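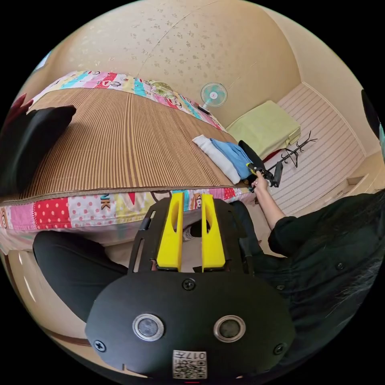 Home | About | Archive | Contact

Clothes on the bed, again

4 min read

Print this post | E-mail this to a friend

I fold laundry on the bed. I have tried the kitchen table and the top of the dryer, and I keep going back to the bed. It is the only flat surface in the apartment big enough to hold the whole load, and if I start after lunch it all has to be put away before anyone can sleep. That deadline is worth more to me than any system.

In summer we keep a bamboo-style mat on top of the quilt. It is tan, woven in thin stripes, and it went on in July when the bedroom stopped cooling off at night. I bought it from Bandari, the housewares place two blocks over, for 27 dollars. I was expecting to use it for sleeping and that was all, but it has changed the folding too. Shirts slide on it. On the bare quilt a T-shirt would bunch up at the shoulders every time I turned it over, and now I can fold one side in, spin the whole thing and do the other side without lifting it.

The quilt underneath is the loud one, with pink polka dots, red with white spots, blocks of blue and green and yellow, and cartoon monkeys. My sister was getting rid of it when her kids got too old for monkeys. I have offered to replace it with something plain and been voted down at home. The mat hides most of it anyway.

My order is the same every time. Pants first, then long sleeves, then T-shirts, then the small stuff. Pants make a good wide base, so the stack stands up by itself for a while. Once it gets taller than my forearm is long I start a second one. The stacks stay toward the end of the bed, near the black cushion. A stack in the middle of the mat gets knocked over as soon as somebody sits down.

The black cushions are from Flokeo. They are padded and firm enough to stand on edge, and I like them better for reading than the pillows. They do pick up lint from the towels, so I try to keep the towels for last – or do them in a separate load if I have the quarters.

Doğukan Keskin wrote in after my last laundry post and asked why I don't file-fold everything so it stands up in the drawer. I did that for most of a year. It works fine in a deep drawer. Ours are shallow, and the tops of the sweaters got caught every time I pulled one open. Flat stacks fit, so flat stacks it is.

The mat gets wiped down with a damp cloth once a week and aired by the window before it goes back on. It will be rolled up behind the closet door when the nights get cooler. I still need to find a strap or a piece of ribbon to keep it rolled, and the drawer with the winter socks needs going through before then.

Posted 02/08/2026

Print this post | E-mail this to a friend

Older post | Newer post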